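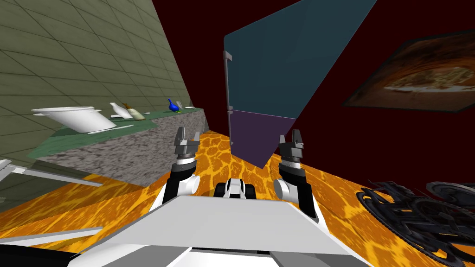
Ouvert par Normand Cloutier — assistance du portail électoral de Sestbridge — état : en attente

Bonjour Lorraine, et merci mille fois pour votre patience ! J'ai repris votre signalement depuis le début : la liste du quartier Mellor affiche 3 522 inscrits sur la page publique, mais l'export remis aux candidats en compte 591 de moins. J'ai vidé le cache, relancé l'export à 15 h, même écart, hélas.
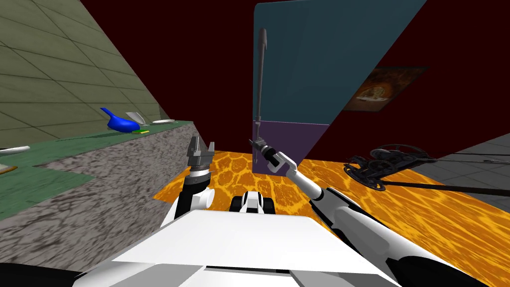

L'export s'arrête chaque fois au même endroit, juste après les électeurs rattachés au bureau Tallov, et Marjorie Goodall pense à un code de bureau resté vide depuis le redécoupage de juillet. Je vais comparer les deux fichiers ligne par ligne (c'est long, mais j'aime mieux ça que deviner). Il me manque encore le journal d'erreurs, si vous pouviez me l'envoyer — même incomplet, il m'aidera beaucoup.

En attendant, ne distribuez pas l'export aux équipes de campagne, s'il vous plaît.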